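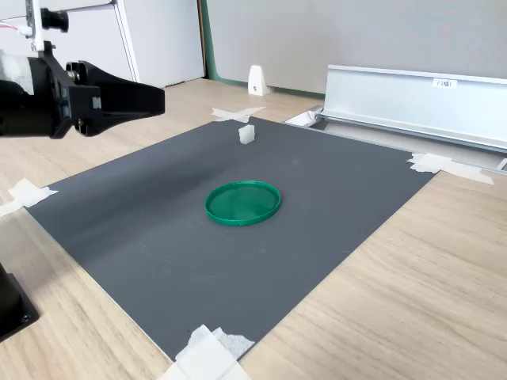 Leveling the bed on your Storer

Okay, bed leveling! I put this section ahead of your first print because I skipped it on mine and spent a whole Tuesday scraping spaghetti off the plate. You'll need a sheet of ordinary printer paper and the 3 mm hex key from the accessory bag.

1. Switch the printer on and choose Prepare, then Preheat PLA. Let the bed warm up fully before you go on (metal grows a little with heat, so a cold leveling won't hold).

2. Choose Auto Home and wait for the beeps.

3. Choose Disable Steppers. Now you can slide the head by hand, slowly please!

4. Move the nozzle over the front left knob and slip the paper underneath. Turn the knob until the paper drags a bit but still moves.

5. Do the other three corners the same way, then go all the way around again. The first corner always shifts once you touch the last one.

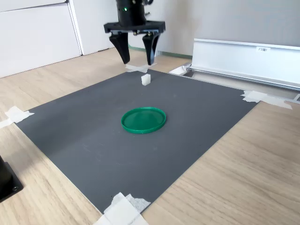 Monique Lecomte wrote in to say that two rounds weren't enough on her Storer 310, and that she only got an even first layer after four, with the clips already on the glass. I tried it her way and I'd go along with that, especially the part about the clips.

Caution: the nozzle is hot during all of this. Hold the paper by its far edge.

6. Print the file called Darnton square from the memory card. You want lines that touch each other and lie flat.

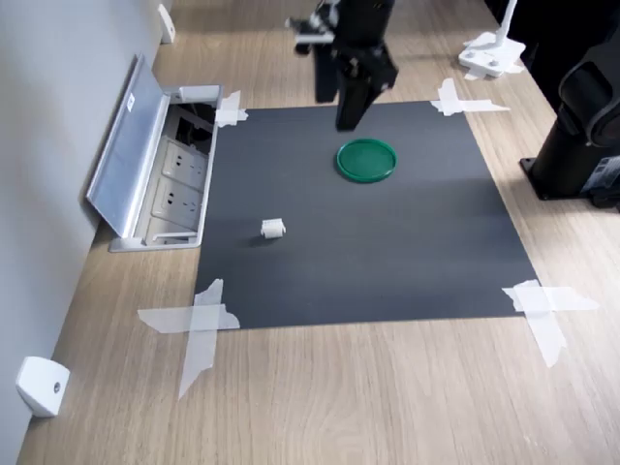 If the lines come out round and peel up easily, your nozzle is too high, so loosen each knob a quarter turn and print the square again. If they're see-through or the extruder starts clicking, go a quarter turn the other way.

Note: on the older Clonelberg frame the knobs turn in the opposite direction. Check the arrow under the bed first.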